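Prendano Tabletop Display Risers

Home / Shop Fittings / Counter and Tabletop / Risers and Steps

Set of 3, nesting
Finish: satin white or clear
In stock

If you have ever set up a counter full of small bottles and jars, you know how quickly it all turns into one flat crowd. The tall things hide the short things, the labels face every which way, and the little sample you most wanted people to pick up is somewhere at the back. We had the same trouble in our own shop for years before we started making risers, and the Prendano set is the one we still reach for first when we change the front counter over.

The set comes as three open-sided steps, low, medium and tall, that tuck one inside the other when you aren't using them. You can line them up like a little staircase, put them back to back so people can walk around, or split them up and use one on each end of a table. Most of our customers start with the staircase and then drift toward something looser once they have lived with it for a while, and I think that's just as it should be!

What they are made of

Each step is a single sheet of acrylic, bent and polished by hand in our workshop. There are no screws and no glued corners, so there is nothing to work loose when you carry them from the van to the hall and back. The edges are rounded off so they won't snag a sleeve or a tablecloth. The satin white hides fingerprints very well and is what I would pick for a busy counter. The clear is prettier under good light, but it does ask for a wipe more often.

Underneath, every foot has a small felt pad. We used to send the pads loose in a packet, and Vasylyna Lysenko in our packing room got so tired of hearing from people who had lost theirs that she began sticking them on before boxing. That's how they have gone out ever since.

Setting up a counter

Start with the table bare and put the risers down first, before any stock. Stand where your customers will stand, not where you do, and bend down a bit too, as plenty of people are shorter than you. The lowest step goes nearest the front. Leave a hand's width of clear table ahead of it, so that there is somewhere to set a thing down after it has been smelled or read or turned over.

Tall, thin bottles like to be on the lowest step, which surprises people. They already have their height, and on the top step they tend to look nervous. Squat jars and folded boxes are much happier up high. Tubes that stand on their caps can go anywhere, but give them a neighbor with some weight to it, and turn all of the labels the same way. If you sell perfume, leave more space around each bottle than feels sensible. Glass looks its best with a bit of plain white behind it, and a crowded shelf of it just looks like washing up.

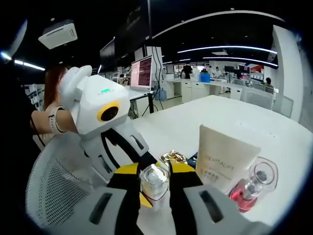
Keep your price cards small and put them on the table instead of on the steps. The front lip will hold a card if you really want it to, but it pulls the eye away from the goods. Lamai Thaweesak, who has sold soaps and hand creams from the same market pitch since long before we made our first riser, writes her prices on luggage tags and lays them flat, and I have never seen anyone struggle to find one.

Care and cleaning

Warm water, a drop of dish soap and a soft cloth will do nearly everything. Please don't use glass cleaner or nail polish remover, both of which can cloud the surface for good. If perfume or oil gets spilled, wipe it up soon. Light scratches on the clear finish can be brought back with plastic polish and some patience – the satin white can't be polished, so store those with the cloth sleeve on.

Ordering

Orders leave us within 2 working days. Sets are packed nested in one box, and the box is sturdy enough to keep and use again for storage. Spare felt pads are free, just drop a line to Ivan Moroz in the office and he will put some in the mail. Single steps can be bought on their own too, which is handy if one gets left behind at a fair (it does happen, and it's nearly always the small one).

The matching Celter card holders and the Primevier turntable are sold separately. Both come in the same two finishes, though the white on the turntable is a shade warmer, so if you are fussy about that sort of thing, ask us for a color chip before you buy.

Made something nice with yours? Uliana Nazarenko looks after our customer gallery and is always glad of new photographs – counters, craft tables, bathroom shelves, anything at all.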